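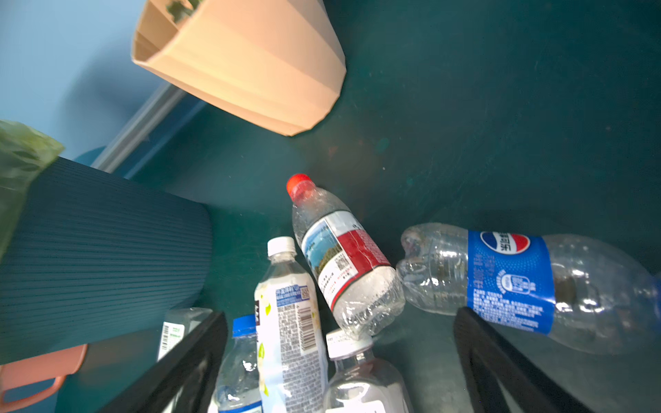

Etine releases Rutent 2, grasp planning software for mixed waste, and publishes the runs that failed

Etine has today made Rutent 2 available to existing customers, with general release to follow in February. Rutent is a planning and perception package for robot arms fitted with two-finger grippers and a wrist camera. The new version is meant for picking empty drinks bottles off a floor or out of a shallow tray, where they lie at odd angles and touch one another.

We would ask readers to treat the word "meant" with some care. The sorting trade has been promised robots that can pick anything for a good many years, and most buyers we speak to have a cupboard with one of those promises in it. Some of them bought the first version of Rutent, which did well on a clean bench and badly almost everywhere else. Our own brochure at the time said otherwise. It has been withdrawn.

What has changed

The old planner looked for the outline of each bottle and chose a grip across the middle. Clear plastic has a poor outline. The planner often took the label for the whole bottle, or joined two bottles into one long object and tried to close on the gap. Crumpled bottles were worse, as the dents threw off the depth estimate.

Rutent 2 looks first for caps and necks, which tend to keep their shape when the rest has been squashed, and works back from there. Labels are still used, but only as a hint to which way a bottle is lying. Where the planner can't decide which cap belongs to which body, it now moves the wrist and looks again before it commits. This makes it slower. On our test rig a second look adds more than 80 milliseconds of planning time, before any time spent moving the arm, and customers who are paid by the tonne should do that sum before they upgrade.

The other main change is to finger clearance. The planner now checks the space each finger will sweep through on its way down, including any bottle that the finger itself is hiding from the camera. Version one forgot things as soon as it could no longer see them.

What the tests say

Etine ran 3,000 pick attempts over the winter, using bottles of different sizes in heaps that were tipped out and left as they fell. Bins, plant pots and carrier bags were left within reach of the arm in a share of the runs, as few working floors are tidy. The full logs are on the Rutent support pages, with failed picks included and sorted by cause.

We are not putting a single success rate in this release. A figure of that sort depends on how the heap is made, and we made the heaps. Barrera, which tested an early build on its own line, sent back 23 faults. Most have been fixed. The ones still open concern bottles standing upright close to others lying flat, and thin film caught on the rim of a container, which the software sometimes reads as a solid edge. Anyone whose work is mainly bags and film should not buy this product.

Nor does Rutent 2 learn on the job. Settings can be changed by an operator and new bottle shapes can be added from recorded images, about which the manual is now a good deal clearer. A site that adds its own shapes should expect to gather at least 200 images of each.

Availability

Rutent 2 runs on the same controllers as the first version and is free to anyone with a current licence. Torusen will handle installation and training for new sites. A trial licence is offered with every new order, and we suggest using it on the worst heap in the building.

Notes to editors

Etine makes control and planning software for robot arms. It does not make arms, grippers or cameras. Log files and the list of open faults may be quoted freely. Requests for a demonstration should go to the Etine press desk, and visitors are welcome to bring their own bottles.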